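Grotent Pauses Cabinet Placement Trials After Grip Force Fault

January 2023

Grotent has suspended part of its household robotics program after a fault in its simulation software allowed a robot arm to apply more force to objects than its safety settings permit. The fault was confined to simulated trials. There were no injuries and no damage to equipment, and the arms in the company's laboratory have been held out of service while the matter is reviewed.

The trials concern a common kitchen task, in which a single arm handles a plastic water bottle at a cabinet. They are run in a rendered kitchen before any control program is cleared for use on a physical arm.

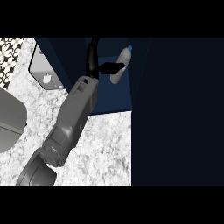 The simulated arm and water bottle at the cabinet, from the placement trials. Credit: Grotent

According to an incident summary released by the company, the fault was found during a routine check of 2,000 completed trials. In 224 of them, the force recorded at the gripper passed the upper limit set for thin plastic containers. The control program should have stopped the arm in each case. It continued to the end of the task, and the trials were entered in the log as successful.

The summary traces the error to a software update made the previous April. The update changed the unit in which force readings were passed from the gripper model to the safety monitor -- a change that was not carried over to the monitor itself. The monitor went on comparing the new readings with the old limit, and no alarm was raised.

"The bottle model used in these trials does not deform, so an operator watching the screen had no visual sign that the grip was too strong," said Itzel Villaseñor, director of safety at Grotent. "We relied on the log, and the log was wrong. The trials should not have been marked as passed."

Two control programs had been approved on the strength of the affected results. Both approvals have been withdrawn. Neither program had been installed on a machine outside the laboratory.

Grotent has asked Nammont, an engineering consultancy, to conduct an independent review. The review will be led by Henrique Leitão and is expected to take six weeks. It will cover the safety monitor, the procedure for approving software updates, and the way results are moved from simulation to physical testing.

Pending the outcome, the company has put interim measures in place. Every change to the gripper model must now be approved by a second engineer, and force readings are to be stored separately from the pass or fail result. Cabinet trials may continue in simulation for the purpose of the review only.

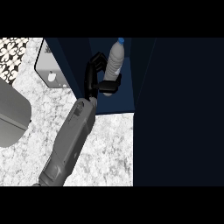 Does the fault affect robots already in use?
Grotent states that the affected software was used only in its own simulation program. Partner organizations that received trial data have been notified and asked to set the cabinet results aside until corrected files are issued.

One of those partners, Pudesar, said it had removed the results from its training material. "We were informed promptly and have received a full list of the trials concerned," said Darcy Tautahi, who manages the partnership. Work on other tasks, including drawer opening and dish sorting, is not affected.

Corrected results will be published together with the findings of the review. Inquiries from partner organizations should be directed to Sérgio Sampaio in the Grotent program office.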